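4.2 Loose cloths on soft furniture

I came to this part of the study thinking it would be the dull bit. Folding shirts on a table had kept me busy for most of March, and I'd pencilled in soft furniture as a sort of coda, a page at most. It has ended up as the longest section in the paper (sorry, Ankica), and I still had to leave out all the cushion covers.

The question is simple enough. When a loose cloth has been left on a sofa or on a spread-out sheet, what shape is it in, and what does that shape mean for whoever has to pick it up and put it right? People who write about household textiles mostly start from a flat, square piece of fabric on a hard surface, and that's a perfectly good way to learn about folding. It's a rotten way to learn about sofas. Seats give. Backrests get in the way. There is always a second fabric underneath, and that one moves too.

I sorted the 3,492 entries in the Harju log by what the cloth was lying on. The hard surfaces went to Section 4.1. Of the rest I pulled 800 at random and went through them with Ankica Dumitrescu, each of us labelling separately and then arguing about the ones we'd labelled differently. We used four words: flat, draped, bunched and balled. The arguing was nearly all about the last two - where does a bunch stop and a ball begin? - and in the end we agreed that if you can follow a seam or a hem for any distance, it's a bunch. Figure 6a is my favourite case for this. The blue cloth is a rounded lump at first glance, but there's a stitched seam running along its upper right fold, so bunched it is.

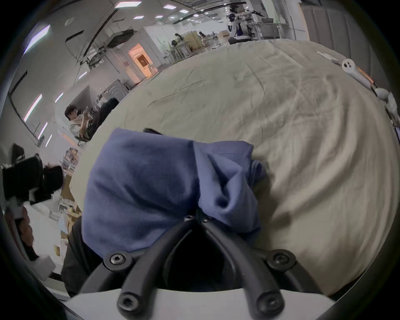 What surprised me most was how much the underneath fabric mattered. I'd been treating it as background. Then Ankica pointed out that I kept writing little notes to myself in the margin, things like "sheet came too" and "whole lot slid", and that I'd written one for 90 of the entries without ever making a column for it. So we made a column. A big thin sheet gets dragged along whenever the cloth on top is pressed down and gathered in, and you end up with creases fanning out from wherever the gathering happened. Anybody who has tried to pick a sock off a freshly made bed will know the feeling! You tidy one thing and untidy another.

We called this the drag problem, for want of something grander. It hardly came up with padded seats, where the cover is held in place by its own stuffing, and it came up constantly with anything merely laid over the top. Fluffy throws are a case of their own and I'm not sure we've got them right. The pile seems to hold on to a light cloth, so the throw shifts a little and then settles, and our column only had room for yes or no.

Lifting is the other half of it. There are two habits in the log. In one, the cloth is taken somewhere near the middle and raised, so it makes a small tent and everything hangs off that peak. In the other, a corner or hem is found first and the cloth is drawn out along the seat. Figure 6b has the first of these, a navy cloth pulled up to a little point over a cream seat, with the rest sloping away to the left.

Figure 6. Blue cloths on soft surfaces. (a) Bunched, on a wrinkled beige sheet. (b) Raised to a peak over a padded sofa seat.

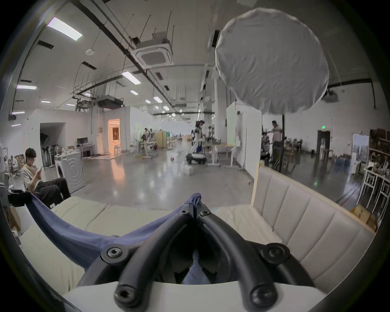 I had expected the corner-first people to come out ahead, and on a bed I think they probably would. On a sofa they spend ages looking for the corner, which has a way of going down behind the cushion or over the arm. Middle-first is quick and a bit scruffy. It does get the cloth clear of the seat, and then the corners are hanging in mid-air where they can be found. We re-timed 20 of the slowest corner-first entries to check I hadn't been unfair to them, and the timings stood.

Two cautions. The Harju log leans heavily towards plain cloths in one colour, so I can't say much about patterned ones, where I suspect the hem is harder to pick out. And our labels are about shape only; we did nothing on weight. The throws and blankets are taken up again in Section 4.3, along with the drag column and what we'd change about it.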